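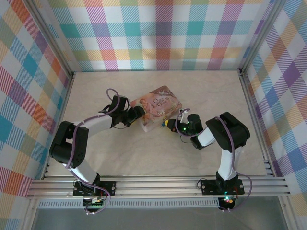
La boîte rose, couvercle fermé, sur le plateau clair.

1/ Je reprends le fil sur les boîtes en métal. La rose a une femme dessinée sur la gauche du couvercle et un titre en lettres stylisées, « Oriental Charm » si je lis bien. Coins arrondis, du rose, du pêche, du crème. Elle est arrivée dans un lot acheté en octobre à un vide-maison.

2/ Le lot faisait 13 boîtes. J'en garde 4, les autres partent chez Ekaette Ogundipe, qui en cherche pour ranger ses boutons et ses bobines.

3/ Je ne sais pas ce que celle-ci contenait à l'origine. Du thé, des biscuits, du papier à lettres, tout est possible. Dedans il y avait des reçus de pressing et une clé plate sans étiquette. J'ai gardé la clé.

4/ On me demande comment je les ouvre quand le couvercle résiste. Je pose la boîte à plat, je tiens un bout et je remonte petit à petit le long du bord, un coin après l'autre. Pas de tournevis. Une lame marque le vernis et ça ne se rattrape pas.

5/ Si ça ne vient toujours pas : sèche-cheveux tiède sur le rebord du couvercle, une minute, puis on recommence. Pas d'eau chaude, elle reste dans le pli du métal et la rouille part de là.

6/ Nettoyage extérieur : chiffon microfibre à peine humide, puis chiffon sec tout de suite. Sur les décors imprimés je n'utilise aucun produit. J'ai perdu la moitié d'un bouquet de violettes l'an dernier avec du liquide vaisselle, sur une boîte que j'aimais bien.

7/ Intérieur : pinceau sec dans les angles, chiffon, puis la boîte reste ouverte une nuit. Pour l'odeur de renfermé, une coupelle de bicarbonate posée dedans. Compter plusieurs jours, parfois plus.

8/ Kjell Midtbø me signale qu'il passe un voile de cire microcristalline sur les siennes. Je l'ai fait sur deux boîtes unies, le résultat est correct. Sur un décor imprimé j'attends encore, je n'ai pas assez de recul.

9/ Pour l'usage : la rose va servir aux cartes postales. J'en ai 700 à trier, elles dorment dans des sacs de congélation depuis le déménagement. Toutes ne tiendront pas dans une seule boîte, donc je commence par celles de ma grand-mère et je verrai pour la suite.

10/ Je mets une feuille de papier non acide au fond et une autre sous le couvercle. Les cartes debout, pas trop serrées, avec des intercalaires coupés dans une chemise cartonnée. Classement par lieu. Par date j'ai essayé, la moitié des tampons est illisible.

11/ Réponse à Folke Løken : non, je ne mets rien à manger dans les boîtes anciennes, même avec un sachet. Pour les biscuits j'ai une boîte neuve.

12/ Prix, puisque la question revient : je n'en sais rien pour celle-ci, je l'ai payée avec le reste du lot. Si quelqu'un a déjà vu le même couvercle et connaît la marque, je suis preneuse. Je publierai le dessous quand je l'aurai nettoyé.

À lire aussi
Rouille légère sur les charnières : ce que j'utilise
Boutons dépareillés, le tri de Gülizar Erdem
Les étiquettes qui collent encore vingt ans après
Un tiroir de cuisine vidé en une soirée

Contact | © Fanlow | Haut de page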